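**Ditivside Residents' Forum > Shared Workroom > Cables left on the white table**

**ostolby_desk** | Jun 29, 2019

Members are reminded that electrical cables are to be coiled and returned to the grey cabinet after use. Clause 10 of the workroom rules applies to every booking, including short ones.

**tritach_member**

With respect, Clause 10 refers to extension leads. A light cord on a tabletop is a different matter, and the rule should not be stretched to cover it. I would ask that the wording be reviewed before any reminders are sent to individual members.

**unit304**

I do not agree. The clause says "cables and leads". 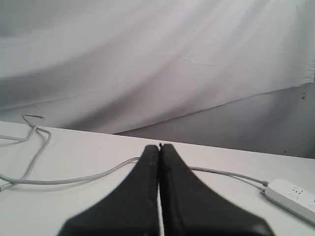 *Light grey cable on the white table, looped at the left.*

The loop is tangled, and the cord runs on across the table from there. A member wishing to cut fabric or lay out paper would have to clear it first.

**tritach_member**

I accept the point about the tangle. I maintain that a cord in use during a booking should be permitted to lie as it falls.

**ostolby_desk**

Agreed, for the length of the booking. Hook-and-loop ties are kept in the top drawer. Please wind the cord in wide turns, as tight winding around the hand damages it.

**toledo_room**

Could the ties be moved to the shelf? The drawer sticks.

**ostolby_desk**

The request has been noted and the ties will be moved in June.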